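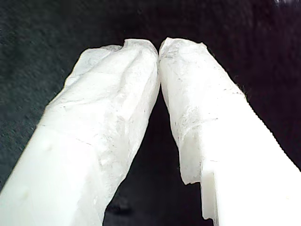 White gripper fingers, closed at the tips.

Section 6. Recording a new complaint in Prokent

This section is for the intake worker who receives a complaint of discrimination, unlawful eviction or ill-treatment by an officer, and must put it into the Prokent register. It is supposed that your account is already made and that you did the language settings in the section before.

Before you start

Have with you the signed consent form, the notes of the interview, and copies of any letters the person received. Do not start the record while the person is still speaking with you. It is better to listen first and to write on paper.

CAUTION: Never enter a complaint without signed consent. A record can be hidden after saving but it cannot be fully erased from the yearly archive.

6.1 Opening the record

1. Sign in and choose Register from the left menu.
2. Press New Complaint. The program gives a number by itself, for example 2392. Write this number on the paper file at once, in the upper right corner.
3. In the field Office, choose the office where the interview was held. If it was held by telephone, choose the office of the interviewer.
4. In the field Date of Interview, enter the day of the interview and not the day of typing.

Note: The program does not reserve the number until you press Save the first time. If two workers open a new complaint in the same minute, the second one to save will receive a different number. Please look at the number again after saving.

6.2 The person who complains

5. Enter the name in the way the person writes it. Do not correct the spelling to match an identity card. There is a separate field for the official name.
6. If the person wishes to stay anonymous to the other side, mark the box Protected Name. The name will then be replaced by initials in every printed letter.
7. Choose the safe way of contact. When the person says that the mail at home is opened by others, choose Office Pickup and leave the address field blank.

CAUTION: Protected Name has no effect on attached files. If the name stands in a scanned letter, you must cover it before you attach the scan.

6.3 The event

8. Write what happened in the field Account. Use the words of the person as much as possible, and put your own remarks only in the field Worker Notes.
9. Choose the ground of the complaint. You may choose more than one, for example race and disability. The first one chosen is the one which will be counted in the yearly report.
10. Enter the public body or the employer in the field Respondent. Type the first three letters and wait for the list. If the name is missing, choose Other and write it in full.
11. Attach the documents. A single file may not be larger than 115 MB.

Note: The field Account accepts text pasted from a word processor, but bold letters and tables will be lost. If a table is important, attach it as a file.

6.4 Time limits

12. Open the tab Limits. The program offers a date for the last day of filing, counted from the day of the event.
13. Compare this date with the law which is valid for your office. If it is different, type the right date and give the reason in one line.
14. Choose the colleague who will receive the reminder, then press Save and Close.

For an event which continued over a longer time, such as refused promotions, enter the first and the last day. Prokent counts from the last day. In some kinds of case the court will count from the first, so ask the legal officer before you trust the reminder.

If the record does not save

Look for a field with a red border. Most often it is Respondent or Date of Interview. When there is no red border and the message "Session ended" is shown, copy the text of Account to another place, sign in again and paste it back.

Section last revised: 11th August

Comments

Charmaine Nkuna
Step 9 should be in bigger letters. We had the ground "housing" first in many records and the report came out strange. Can the order be changed afterwards?

Aslak Tangen
Yes, open the record, press Edit Grounds and drag the line upward. You need supervisor rights for this.

Amna Dhanial
Is it possible to have the consent form in Urdu inside the program? We print our own at the Jasterholm office.

Shahzad Rana
Thank you for the part with Office Pickup. In our older copy of the guide it was missing.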